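Shop Floor Forums > Automation > Buying & Budgeting > Humanoid for part transfer — what goes on the capital request?

Search this forum Advanced Go

14 replies 329 views

**trayfed_mike**

We are putting together a capital request for one humanoid to do part transfer at our Brindwood site. Molded black covers, picked out of a plastic tray and set on a fixture. Pick height varies from bench to floor level because the trays come off the line wherever there is space. Management wants one number by November. I have the quote for the robot. What I don't have is a sensible list of everything else. Looking for line items people missed the first time.

**ohmslaw_dana**

Hands. Quote them as consumables, not as part of the robot. We carry one spare pair per unit and a separate line for finger tendons and tip pads. If your vendor only sells complete hands, ask for the lead time in writing before you sign.

**palletjack**

I would ask first why this is a humanoid. Black molded cover, known geometry, repeatable tray. A small six-axis on a pedestal with a two-jaw gripper does that for a third of the money, and your maintenance people already know how to fix it.

**trayfed_mike**

Fair question. Two reasons. The pick point moves between stations, and we have 4 part families with changeovers during the shift. A fixed arm at each station was priced last year and came out higher once guarding was added.

**palletjack**

Then price a cart-mounted arm. Same arm, wheels, docking pins at each station. I don't see legs earning anything here.

**kessel_integration**

We are an integrator and run a bench at Trareck for this type of work. The floor-level tray pick is the one that moves the budget, so I'm posting it for reference. Covers in a shallow tray, cardboard under them, tray down at carpet level, on a film-wrapped cardboard base in the second shot.
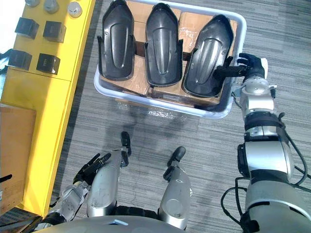
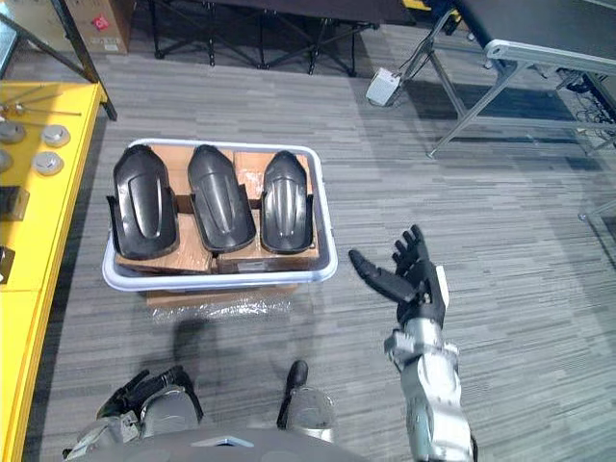
Line items from our side, in the order they tend to get forgotten:

1. Tray presentation. Parts on cardboard sit at whatever angle they like. A thermoformed insert per part family is cheap compared with the engineering hours you will spend on grasp recovery without one. Budget 4 inserts if you have 4 families, plus the tooling charge for each.

2. Cable management. Exposed cables on a moving arm are a service item. Put sleeves and strain relief on the first order.

3. Lighting. Glossy black parts give the cameras highlights along every ridge. Diffuse overhead fixtures, two per station minimum.

4. Floor space. Measure with the arms extended and then add the access side. Shelves and tables near the pick zone count against you.

5. Operator hours. Whatever the vendor says about setup time, carry a technician at half time for the first 3 months.

**trayfed_mike**

Useful, thanks. On item 1, would you do the inserts before or after the trial? We don't want to cut tooling and then change the tray.

**kessel_integration**

After the first week of trial, before the second. Run cardboard for the first week and log every missed pick by part position in the tray. If the misses cluster on parts lying at an angle, the insert pays. If they are spread evenly, you have a perception problem and the insert won't fix it.

**gantry_gal**

Disagree on item 5. Half a technician is low. On our install it was closer to a full head through the first quarter — faults, restarts, recalibration after hand swaps. Finance approved half and we borrowed the rest from second shift, so the real cost never showed up in the project.

**kessel_integration**

Depends on the number of part families. With one family, half was enough for us. With 4 I would not argue with a full head.

**palletjack**

Which is my point. Add a full technician to the humanoid column and run the comparison with the cart again.

**trayfed_mike**

Ran it. The cart option needs docking hardware at each station plus a lift for the floor-level trays, because the arm we'd use doesn't reach the floor from the cart deck. It is still cheaper in year one. By year 3 it depends entirely on what number you use for hand replacement, and I don't have a number I trust.

**ohmslaw_dana**

Ask for a replacement interval in cycles, not months. We were told months, planned on months, and the pads wore out on cycles. If they won't give an interval, ask for a fixed-price service contract and let them carry the risk. The price of that contract tells you what they think the interval is.

**pangilinan_maint**

Maintenance lead at the Pangilinan plant. Two more lines. Batteries: one spare pack and a charger on its own circuit, which for us meant an electrician and a panel change at $600. Spill and floor protection: ours are on sealed concrete, and the first facilities review asked for matting at every station. Check whether yours will ask for it before you file.

Also get the software subscription separated from the hardware. Our accounting would not capitalize it, and the request went back for rework on that alone.

**gantry_gal**

Seconding the subscription comment. Same thing here.

**trayfed_mike**

Both added. The Trarnel quote bundles software into the unit price, so I have asked for it broken out. Current structure of the request:

— Robot, one unit
— Spare hands, one pair, plus pads
— Inserts and tooling, per part family
— Lighting and cable sleeves
— Electrical and spare battery
— Technician, full head, first 3 months
— Software, operating budget

Safety assessment is a separate request under the plant account. I will put the cart option in as the alternative with the same lines filled out.

**palletjack**

Put the lift in the cart column at the actual quote and not the catalog price. We got 12 percent off just by asking. And leave the floor-level pick out of both columns once to see what happens. If raising the trays to bench height costs less than the lift, do that regardless of which machine you buy.

**trayfed_mike**

Will do. Racking quote is due Sunday night.

Share this thread 3 shares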